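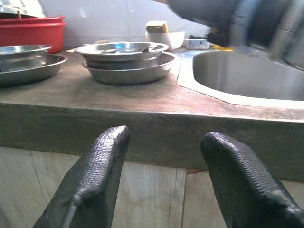 Ticket: Right arm drifts over the sink, gripper closes late
Opened by: Mariama Agbenyega
Project: Giria (two-arm kitchen build, home)
Controller: Brandão board, firmware as delivered
Status: Open, partly solved

Print this ticket | E-mail this ticket

1. What the problem is

I am building a two-arm helper for the kitchen. The arms are second hand and the rest is my own work, with parts printed at the Clurkholm workshop. The task is simple. The arms must take a bowl from the counter and put it in the sink, one bowl after another, until the row is finished.

The left arm behaves well. The right arm has two faults and I am not sure if they are one fault or two.

Fault A: when the right arm reaches over the sink, the gripper stops to the side of the place I commanded. With the arm close to its base there is no error that I can measure. With the arm stretched, I measured 40 mm on the worst try.

Fault B: the gripper closes late. The log shows the close command and then a wait of 700 ms before the fingers start to move. On the left side I do not see this wait.

Both faults appear only after the arm has made several trips. After a cold start the first trips are good.

2. What I checked first

I checked the easy things before I wrote to anybody.

- Power supply. The voltage at the base stays steady during the whole reach. I changed the supply with the one from the left arm and nothing changed.
- Bolts at the base. All were tight. I marked them with paint so I can see if they turn.
- Calibration. I did it again for both arms, two times. The right arm passes the test and then drifts anyway.
- Finger covers. The rubber on the fingers is new and it sits well. I opened and closed the gripper by hand with the power off and I felt no friction.
- Software version. Both arms run the same one. I compared the files line by line because I did not trust myself.

I also read the log from one full run. It has 1577 lines and only one kind of warning comes back again and again: "wrist bus retry". All of these warnings come from the right arm. I did not understand at first how important this is, because the manual puts it under "information" and says no action is needed.

3. Test with the full counter

For this test I put the dishes as they would stand after a normal lunch. I wanted bowls on plates, with chopsticks and spoons left in them, because a clean test with one bowl was always too kind to the machine. The arms were moved slowly, and I stopped them at several points to look at how the cables lie.

The cables on this build are outside the arms. Each one needs enough slack to reach the wrist, and I was generous with it. On the right arm the long cable starts from the connector next to the camera housing, makes a loop, crosses the arm and goes down the other side. There is one more loop at the upper joint, on the sink side. 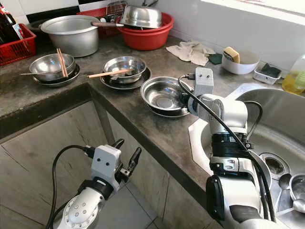 4. What I think now

My opinion after this test is that the cable is being pulled at the connector when the wrist turns toward the sink. The plug does not come out, so I never got a real error. It only loses contact for a moment, the bus tries again, and the command for the gripper waits in the line. That would explain fault B.

For fault A I am less sure. If the position messages from the wrist also arrive late, then the controller corrects with old numbers, and a stretched arm would show this more than a folded one. But it could also be heat in the elbow motor. I have no sensor there.

What I did on the same evening:

- Took off the cable ties nearest to the wrist and left the cable free.
- Turned the connector so that the cable leaves it without a sharp bend.
- Put a piece of soft tape where the cable rubbed on the clamp ring.
- Set the speed to half.

After this I made 5 trips. No retry warning came in the first four. In the last one there was a single warning, and the close was late again, but less than before. The drift stayed. So I believe the cable is a part of the answer and it is not the whole answer.

5. Questions to the group

Is there a way to make the Brandão board write the motor temperature in the log? I found a setting with a similar name but it seems to do nothing.

Does anybody use the Tritden cable clips on an arm of this size? I would like to know if they hold when the elbow is fully bent, or if they jump off.

Also, is it a bad idea to run the new cable on the inside of the elbow? It would be shorter there and away from the sink, but I fear that it will be pinched.

I can send the log file to anyone who wants to read it. I will leave the setup as it is until I hear something, with the speed at half.
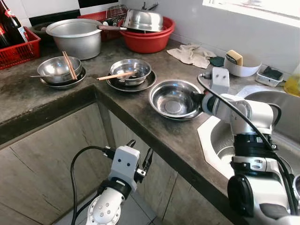

Tritden support replied on 2024-03-20 that the clips are made for a fixed line and should not be placed across a moving joint. They advised one clip before the elbow and one after it, with a free loop between them, and they would not run the cable on the inside. About the drift they asked for one more test: let the arm rest in the stretched position with the motors on, do not move the wrist, and measure at the beginning and at the end. If the error grows while the wrist is still, the connector cannot be blamed for it.

Mariama Agbenyega: Thank you, this is clear. I will do the rest test first and change nothing before it, so that the result is clean. The clips I will order after. The temperature question is still open, please write if you know the setting.

Related tickets
Gripper opens by itself after emergency stop
Brandão board: log file stops when the disk is full
Printed wrist bracket cracks at the screw hole
How much slack for an outside cable?
Giria: left and right arm swapped after restart

Contact | Copyright Clurkholm Workshop | Back to top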